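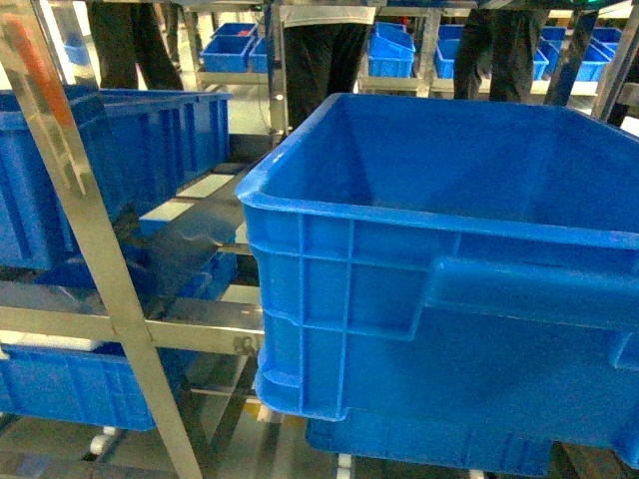
Notebook > Rustthorpe > Diary

Jan 11, 2018

Back at the Matheson unit before it was properly light. Gregor Tosh had the heaters going and a list on the whiteboard, headed "variety", underlined. We are supposed to be giving the system variety. What we gave it today was crates -- blue ones, on steel racks, in the same corner as yesterday.

The count stands at 708 examples. Gregor reads the number out as if it were money. I asked how many of them differ from one another in any way that matters, and he said the model would sort that out. Perhaps it will. I have been told that before, at Dalto, in June, and what the model sorted out there was how to recognise our floor.

Greer Pollock is more careful. She throws away any run where the person doing the task hesitates, which I argued with her about over lunch. People hesitate. If every hesitation goes in the bin, the machine learns from a warehouse where no one ever wonders which crate to pick up. She said hesitating is noise. I said it might be the only part worth having. We left it there and she ate my other sandwich.

Lost an hour in the afternoon to labels. Torquil Shearer had been writing "lift" for anything that went upwards and Pieter Kekana had been writing it only when the crate left the rack altogether, so nine batches say two different things with one word. Six can be put right from the notes. The other three will go in as they are, I expect, and some day someone will puzzle over why the thing tugs at a crate and lets go.

Corey Mahuika rang from Tukow at four wanting to know if we'd be done by the end of the month. Done with what, I said. He laughed, but I'd have liked an answer.

My back is bad again -- too much leaning over the lower tier. Tomorrow Gregor wants the racks turned round. Same crates, same steel, other way about. He calls it a new environment. Must remember thicker socks.

Contact | Copyright | Back to top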